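In Praise of the Laundry Corner
9 January 2023
Filed under: Home, Opinion

I want to make a case for the least photographed spot in any apartment, the place where the washing machine lives. People will talk your ear off about their kitchen islands. They'll send you pictures of a reading chair. Ask them where they do laundry and they wave a hand toward a hallway and change the subject, and I think that's a shame, because I love a laundry corner!

My own conversion happened when I moved to a third-floor walk-up on Saha Street. For years before that I had hauled everything to the Kolen laundromat, 20 minutes each way with a bag over my shoulder, and I told myself I enjoyed it (the big dryers, the magazines, the vending machine that only ever had pretzels). Then I got a machine of my own, squeezed into a gap by the bathroom, and the first night I pulled up a stool and watched an entire cotton cycle. I'm not embarrassed. It was great.

What I love most is the front-loader. Top-loaders have their loyal fans, and my mother would never forgive me for running hers down, but a front-loader has a window. You get to see your week go by: the gym shirt, the good pillowcase, one sock pressed flat against the glass and then gone again. It's the only appliance I own that puts on a show. The oven tries, with its little light, but a casserole doesn't do much.

I also think we should stop hiding them. The apartment listings in my neighborhood brag about "concealed laundry," meaning a closet with folding doors that never quite close and no air moving through it. Give me the machine out in the open, with a bare wall behind it and some floor to kneel on. You'll wipe the gasket if you can see the gasket. I do mine on laundry night with an old washcloth, running it down into the fold where the lint and the hair ties collect, and I get a small, real thrill every time I fish something out. My record is 3 bobby pins and a library card.

Same goes for the filter, down low on the front where it's so easy to forget. I ignored mine from the day I moved in until May, and the smell had to get fairly serious before I went looking. Now I put a shallow tray under it and clean it out, and I look forward to it more than I should admit.

And please, get a basket you like looking at. Mine is a woven one I bought for 10 dollars at a yard sale, and it has outlived two plastic hampers. A basket sitting on the floor beside a white machine makes the whole corner look lived in.
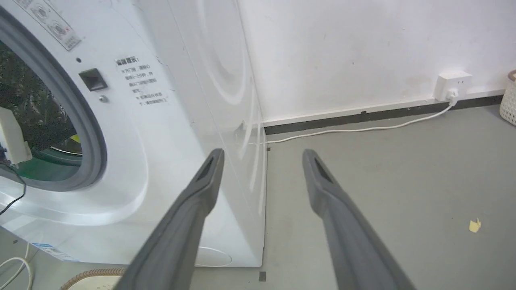

A front-loader against a plain white wall, with the rim of a round woven basket down by the floor.

I could look at corners like that all day. The scuffs on the wall, the instruction sticker still on the front panel, the white hose or cable curving along the floor. I keep the stickers on mine too. I've read them all more than once while waiting for the door to click.

So if you're moving this year, or just rearranging, give the washer some room and a decent light bulb. Put a hook on the wall for the shirts that need to hang. Leave the stool there.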